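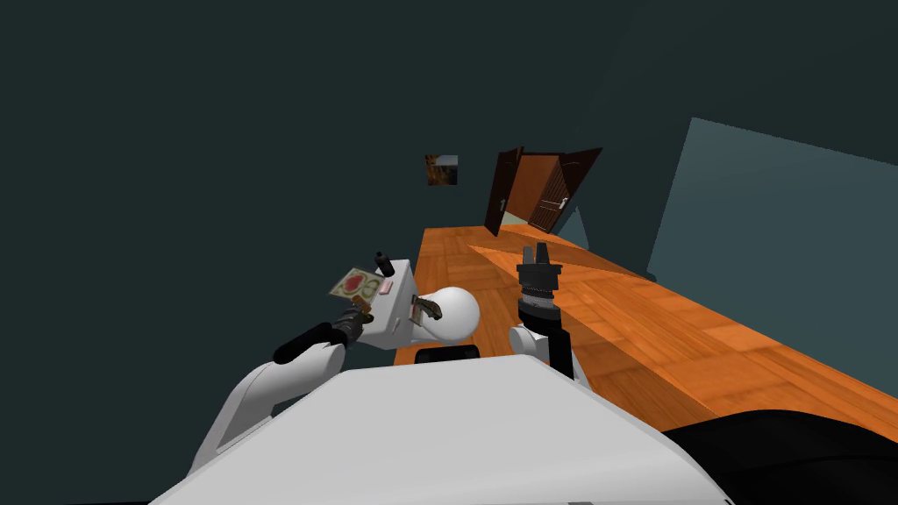 Sim run, left gripper on the card, right one free. Door's open at the back.

Budgeting for a two-arm setup, sanity check please

kirkier_bench
Shop in Narnthorpe, small. I've been running card handling in simulation since July and the boss now wants a number for real hardware. Howells quoted us for two arms and two grippers. Do I need both grippers on day one? The sim bill so far is my evenings.

Fostano_Fan
Buy one arm. In your own render the second one is standing there holding nothing, like me at a wedding.

Mabli Voyle
Disagree. You quote for the job, and one still doesn't tell you what the right arm does all shift. Price both, then put spares on a separate line. We had 400 down for fingertip pads and spent 876.

Fostano_Fan
876 on pads? What were you picking up, gravel?

Mabli Voyle
Cards. Thin ones. Get back to me when you've tried it.

kirkier_bench
So pads are the money pit. Noted. Anything else missing from the quote?

dull_rivet
Mounting, cabling, guarding, training, and 3 visits from the installer when you were promised one. Also ask Howells if the gripper price includes the wrist adapter. Ours didn't, and they wanted another 100 for the bolts.

Fostano_Fan
Still say one arm.

kirkier_bench
Asked about the adapter. They're "checking." I'll price it both ways and let the boss pick the cheap one.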